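Community lunches move to Kirar Hall while kitchen is refitted

Weekly lunches for older residents will be served at Kirar Hall from April while the kitchen at the Pavliuk Centre is closed for repairs.

The Pavliuk Centre kitchen will shut for the whole of the month. Work includes new drains, a replacement floor and an extractor fan over the cooking area. The contractor, Gridell, has said the main hall and the upstairs meeting rooms can stay open during the work, but the side entrance on the car park side will be locked.

Lunches will be served at the usual time of 12.30pm. The price stays the same and there is no need to book again if you already have a regular place. Kirar Hall has seats for 60 people at one sitting, which is fewer than the Pavliuk Centre, so anyone who does not have a regular place is asked to ring first.

The hall is on the ground floor and has level access from the street. There are two accessible toilets and a hearing loop in the main room. Parking is limited to the bays at the front. The community bus will stop outside the hall instead of at the Pavliuk Centre, and passengers will be picked up from home ten minutes earlier than normal to allow for the longer route.

Last year 3954 meals were served under the scheme, most of them to people who live alone. A further 586 were delivered to people who were ill or could not leave home. Deliveries will carry on as normal during the closure.

Demyd Hnatiuk, who runs the lunch scheme, said the team had looked at stopping for the month but decided against it.

"A month is a long time if this is the one hot meal you sit down to with other people," he said. "The hall is smaller and the menu will be shorter, but we will be there every week."

The menu at Kirar Hall will be soup, one main dish and a pudding. A vegetarian choice will be offered each time. The full menu will return when the Pavliuk Centre kitchen opens again. Please tell the team about any food allergies, even if you have told them before, as the records are being copied to a new list.

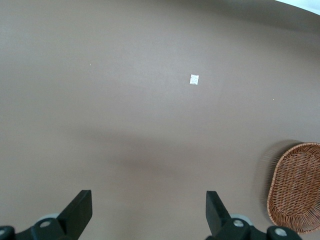
Cold suppers to try at home

The evening supper club cannot be moved and will take a break until the work is finished. Members will be sent a leaflet with simple meals for one or two people that need little or no cooking.

The recipes were put together by Direro, the food and cooking group that meets at the library. They include a bean salad, a cold noodle dish, potted mackerel and several ways to use up a cucumber, such as a quick pickle and a yoghurt soup with dill. Most of the hot dishes can be made in a small worktop oven or on one ring. A large-print version is available.

A plain whole cucumber on a plate is where the first recipe begins. It is sliced thinly, salted and left for half an hour, then drained and mixed with vinegar, a little sugar and black pepper. It will keep in the fridge for three days in a jar with a lid.

The group has printed 300 copies of the leaflet. They can be picked up from the library, the Pavliuk Centre reception desk or Kirar Hall on lunch days. Copies will also go out with delivered meals.

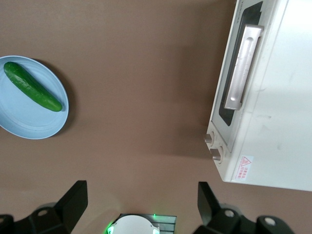

Drivers needed

More drivers are needed for the delivered meals round, which runs from 11.45am and takes up to two hours. Drivers use their own cars and can claim back the cost of fuel. You will need a full licence and will be asked to complete a background check before you start.

Anyone who would like to find out more can come to an open afternoon at Kirar Hall on Sunday, between 2pm and 4pm. Tea and coffee will be served and current drivers will be there to answer questions. If you cannot make the session, leave your name and phone number at the library and someone will ring you back.

Last updated: April

Contact us | Copyright Pavliuk Centre | Back to top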